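26 Oct 2026
Debashish Majumder

Back on the Prelham bell. The town wants it readable from the sidewalk by December, and "readable" is doing a lot of work in that sentence. It came off a ferry, hung in the Cotevel fire hall, then sat outside the library under a century of paint applied by people who never once considered taking the old coat off first.

Weighed it again on the floor scale: 1,094 lbs with the clapper out. The plaque says 1,609. I would love to meet the 515 lbs of bell that went missing. My guess is the plaque counted the yoke, the stand and possibly the man who wrote it.

Lettering on the shoulder is coming up slowly. Cleaned a patch the size of my hand with the gel and a plastic scraper. There is a maker's name that starts SQ, and the old town history gives Sqalli, so for once the town history may have earned its shelf space. The date below it is still mush. Last digit is a 3 or an 8, and I have argued both sides of that convincingly. 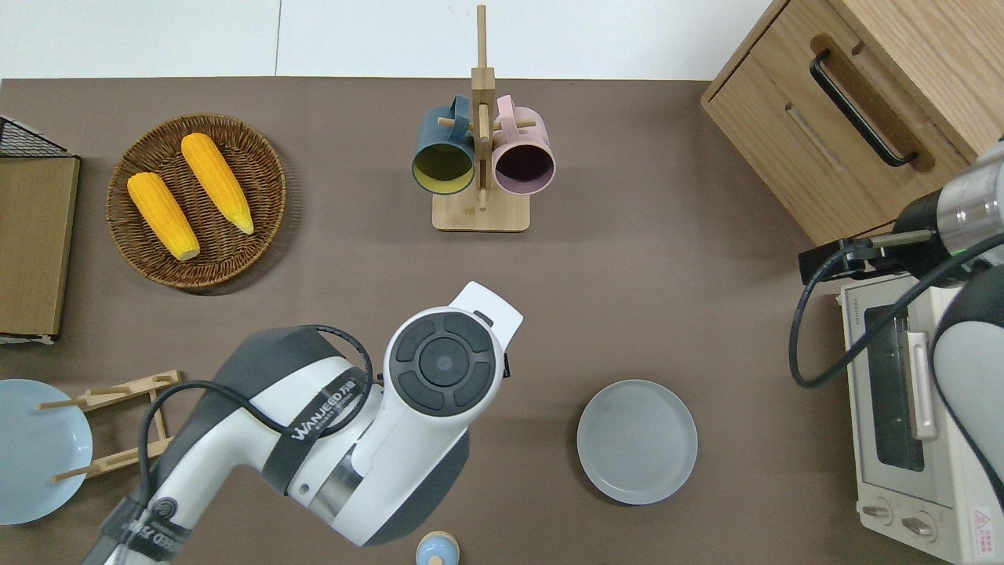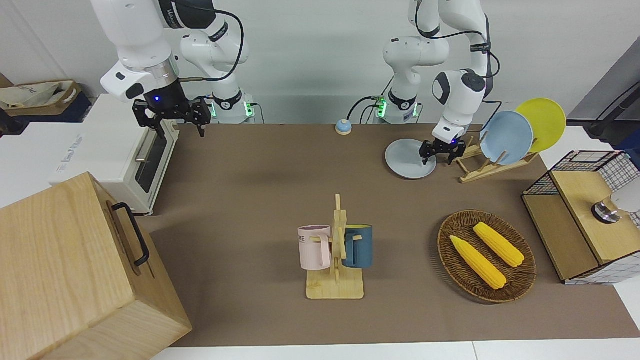
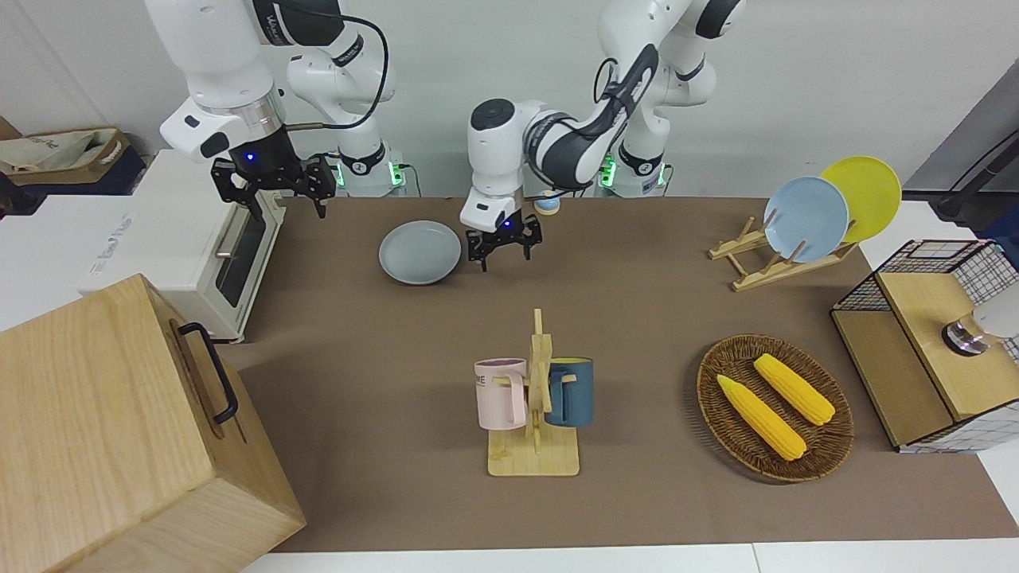
Crack at the lip: 19 inches measured along the curve, same as last time. Chalked both ends so the next person can stop asking me. No grinding, no filling, and no "just a little epoxy," however many letters Mr. Umov writes to the paper. He also says the bell was rung for 24 hours straight when the war ended. I found the fire hall log. It was rung until supper.

Tried raking light on the waist band and got a row of leaves plus one thing that is either a fish or a casting flaw. Putting it down as "ornament" until somebody braver comes along.

To do:
- second gel patch, left of the first, leave it longer
- rubbing of the date before I touch it again
- ask the library for the bill of sale, politely this time
- new plaque text, with a weight that can be checked
- find the good scraper. It was on the windowsill. It is not on the windowsill.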